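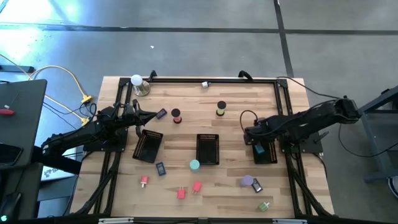 Refinishing a softwood workbench top: oil or water-based poly?

planerdust
I'm redoing the top of my garage bench this February and want to settle on a finish before I buy anything. The top is pine planks, glued up, 69 inches long. It had an old amber varnish that I've scraped and sanded off. I use the bench for small repairs, some glue-ups, and my kids do school projects on it. So it sees glue, marker, the occasional coffee cup, and a fair amount of banging.

I've narrowed it down to boiled linseed oil or a water-based poly. The garage isn't heated except when I'm in it. What are people using, and would you do it again?

hobart_k
Oil. A bench gets dented and scratched no matter what. With oil you sand the bad spot, wipe more on, and go back to work. With poly you end up with a chipped film and you have to take the whole top down to make it look right again.

Put the rags outside flat to dry, or in a metal can of water with a lid. Linseed rags can catch fire on their own in a pile. I know someone will say everybody knows that, but I'd still put it in the thread.

mrs_tenon
I went the other way. I oiled mine first and got tired of it. Pine soaks it up, it stayed tacky for most of a week in a cold garage, and marker went straight into the wood. I now have three coats of water-based poly, satin. Glue pops off with a scraper and marker comes up with rubbing alcohol if I'm quick and don't scrub. It does scratch. I don't care about the scratches.

hobart_k
Tacky for a week means too much oil left on the surface. Flood it, wait fifteen minutes, wipe it all off until the rag comes away nearly dry. Most people skip the last part.

mrs_tenon
I wiped it off. It was 45 degrees in there. Cold slows it down a lot.

planerdust
That's useful, because mine will be that cold overnight. Does poly care about the temperature too?

Mohit Ahuja
It does, more than oil in some ways. Water-based finish put on below the minimum on the can may not form a proper film, and it can go cloudy or powdery. Read the label for the number and keep the room above it overnight, not only while you brush. I run a space heater on the far side of the garage and keep it well away from the bench and the can.

Two other things. Pine is soft and blotchy, so test on the underside first. And do the underside anyway, whatever you pick. My first top was finished on one face only and it cupped enough that a square would rock on it.

grit_and_bear
The cupping thing gets repeated a lot. A film finish on one side only slows the moisture down on that side. If the boards are fastened so they can move, you'll be fine. I've got a top with a bare underside that has stayed flat through four summers.

Mohit Ahuja
Could be. Mine was screwed tight at both edges, so that was probably part of it. A coat underneath costs me half an hour, so I'll keep doing it.

grit_and_bear
Fair enough. I'd put the half hour into slotting the screw holes.

planerdust
Mine is screwed tight front and back as well. I'll slot the back row while it's off.

How high did you all sand? I'm at 120 now.

hobart_k
Stop at 150. You don't want a slick top on a workbench, parts slide around. I've seen people ask about 2000 grit for benches and I don't know what they think they're getting.

mrs_tenon
150 before the first coat, then a light pass with 220 between coats to knock down the raised grain. The first coat of anything water-based will raise it on pine. It feels terrible and then it's fine.

shopfloor_lou
Third option: shellac. Dries fast, doesn't mind the cold as much, and you can repair it by brushing more on. Alcohol takes it off, so it's no good if you clean up with alcohol.

mrs_tenon
Which I do, every time the markers come out.

shopfloor_lou
Then no.

planerdust
OK, I'm going with water-based poly, satin, both sides, heater on overnight. Two coats under and three on top. I have Friday off, so I'll get the underside done first and flip it the next day.

hobart_k
It'll look nice for a month. Put a scrap of hardboard down when you use a hammer and you'll get longer out of it.

planerdust
Already cut one. It's been leaning behind the water heater since fall.

grit_and_bear
Wait more than a day before you flip it if it's cold. Dry to the touch isn't cured, and it'll print wherever it rests. I use painter's pyramids, and even those left small marks on mine.

planerdust
Good point. I'll give it the weekend and do the top after work next week.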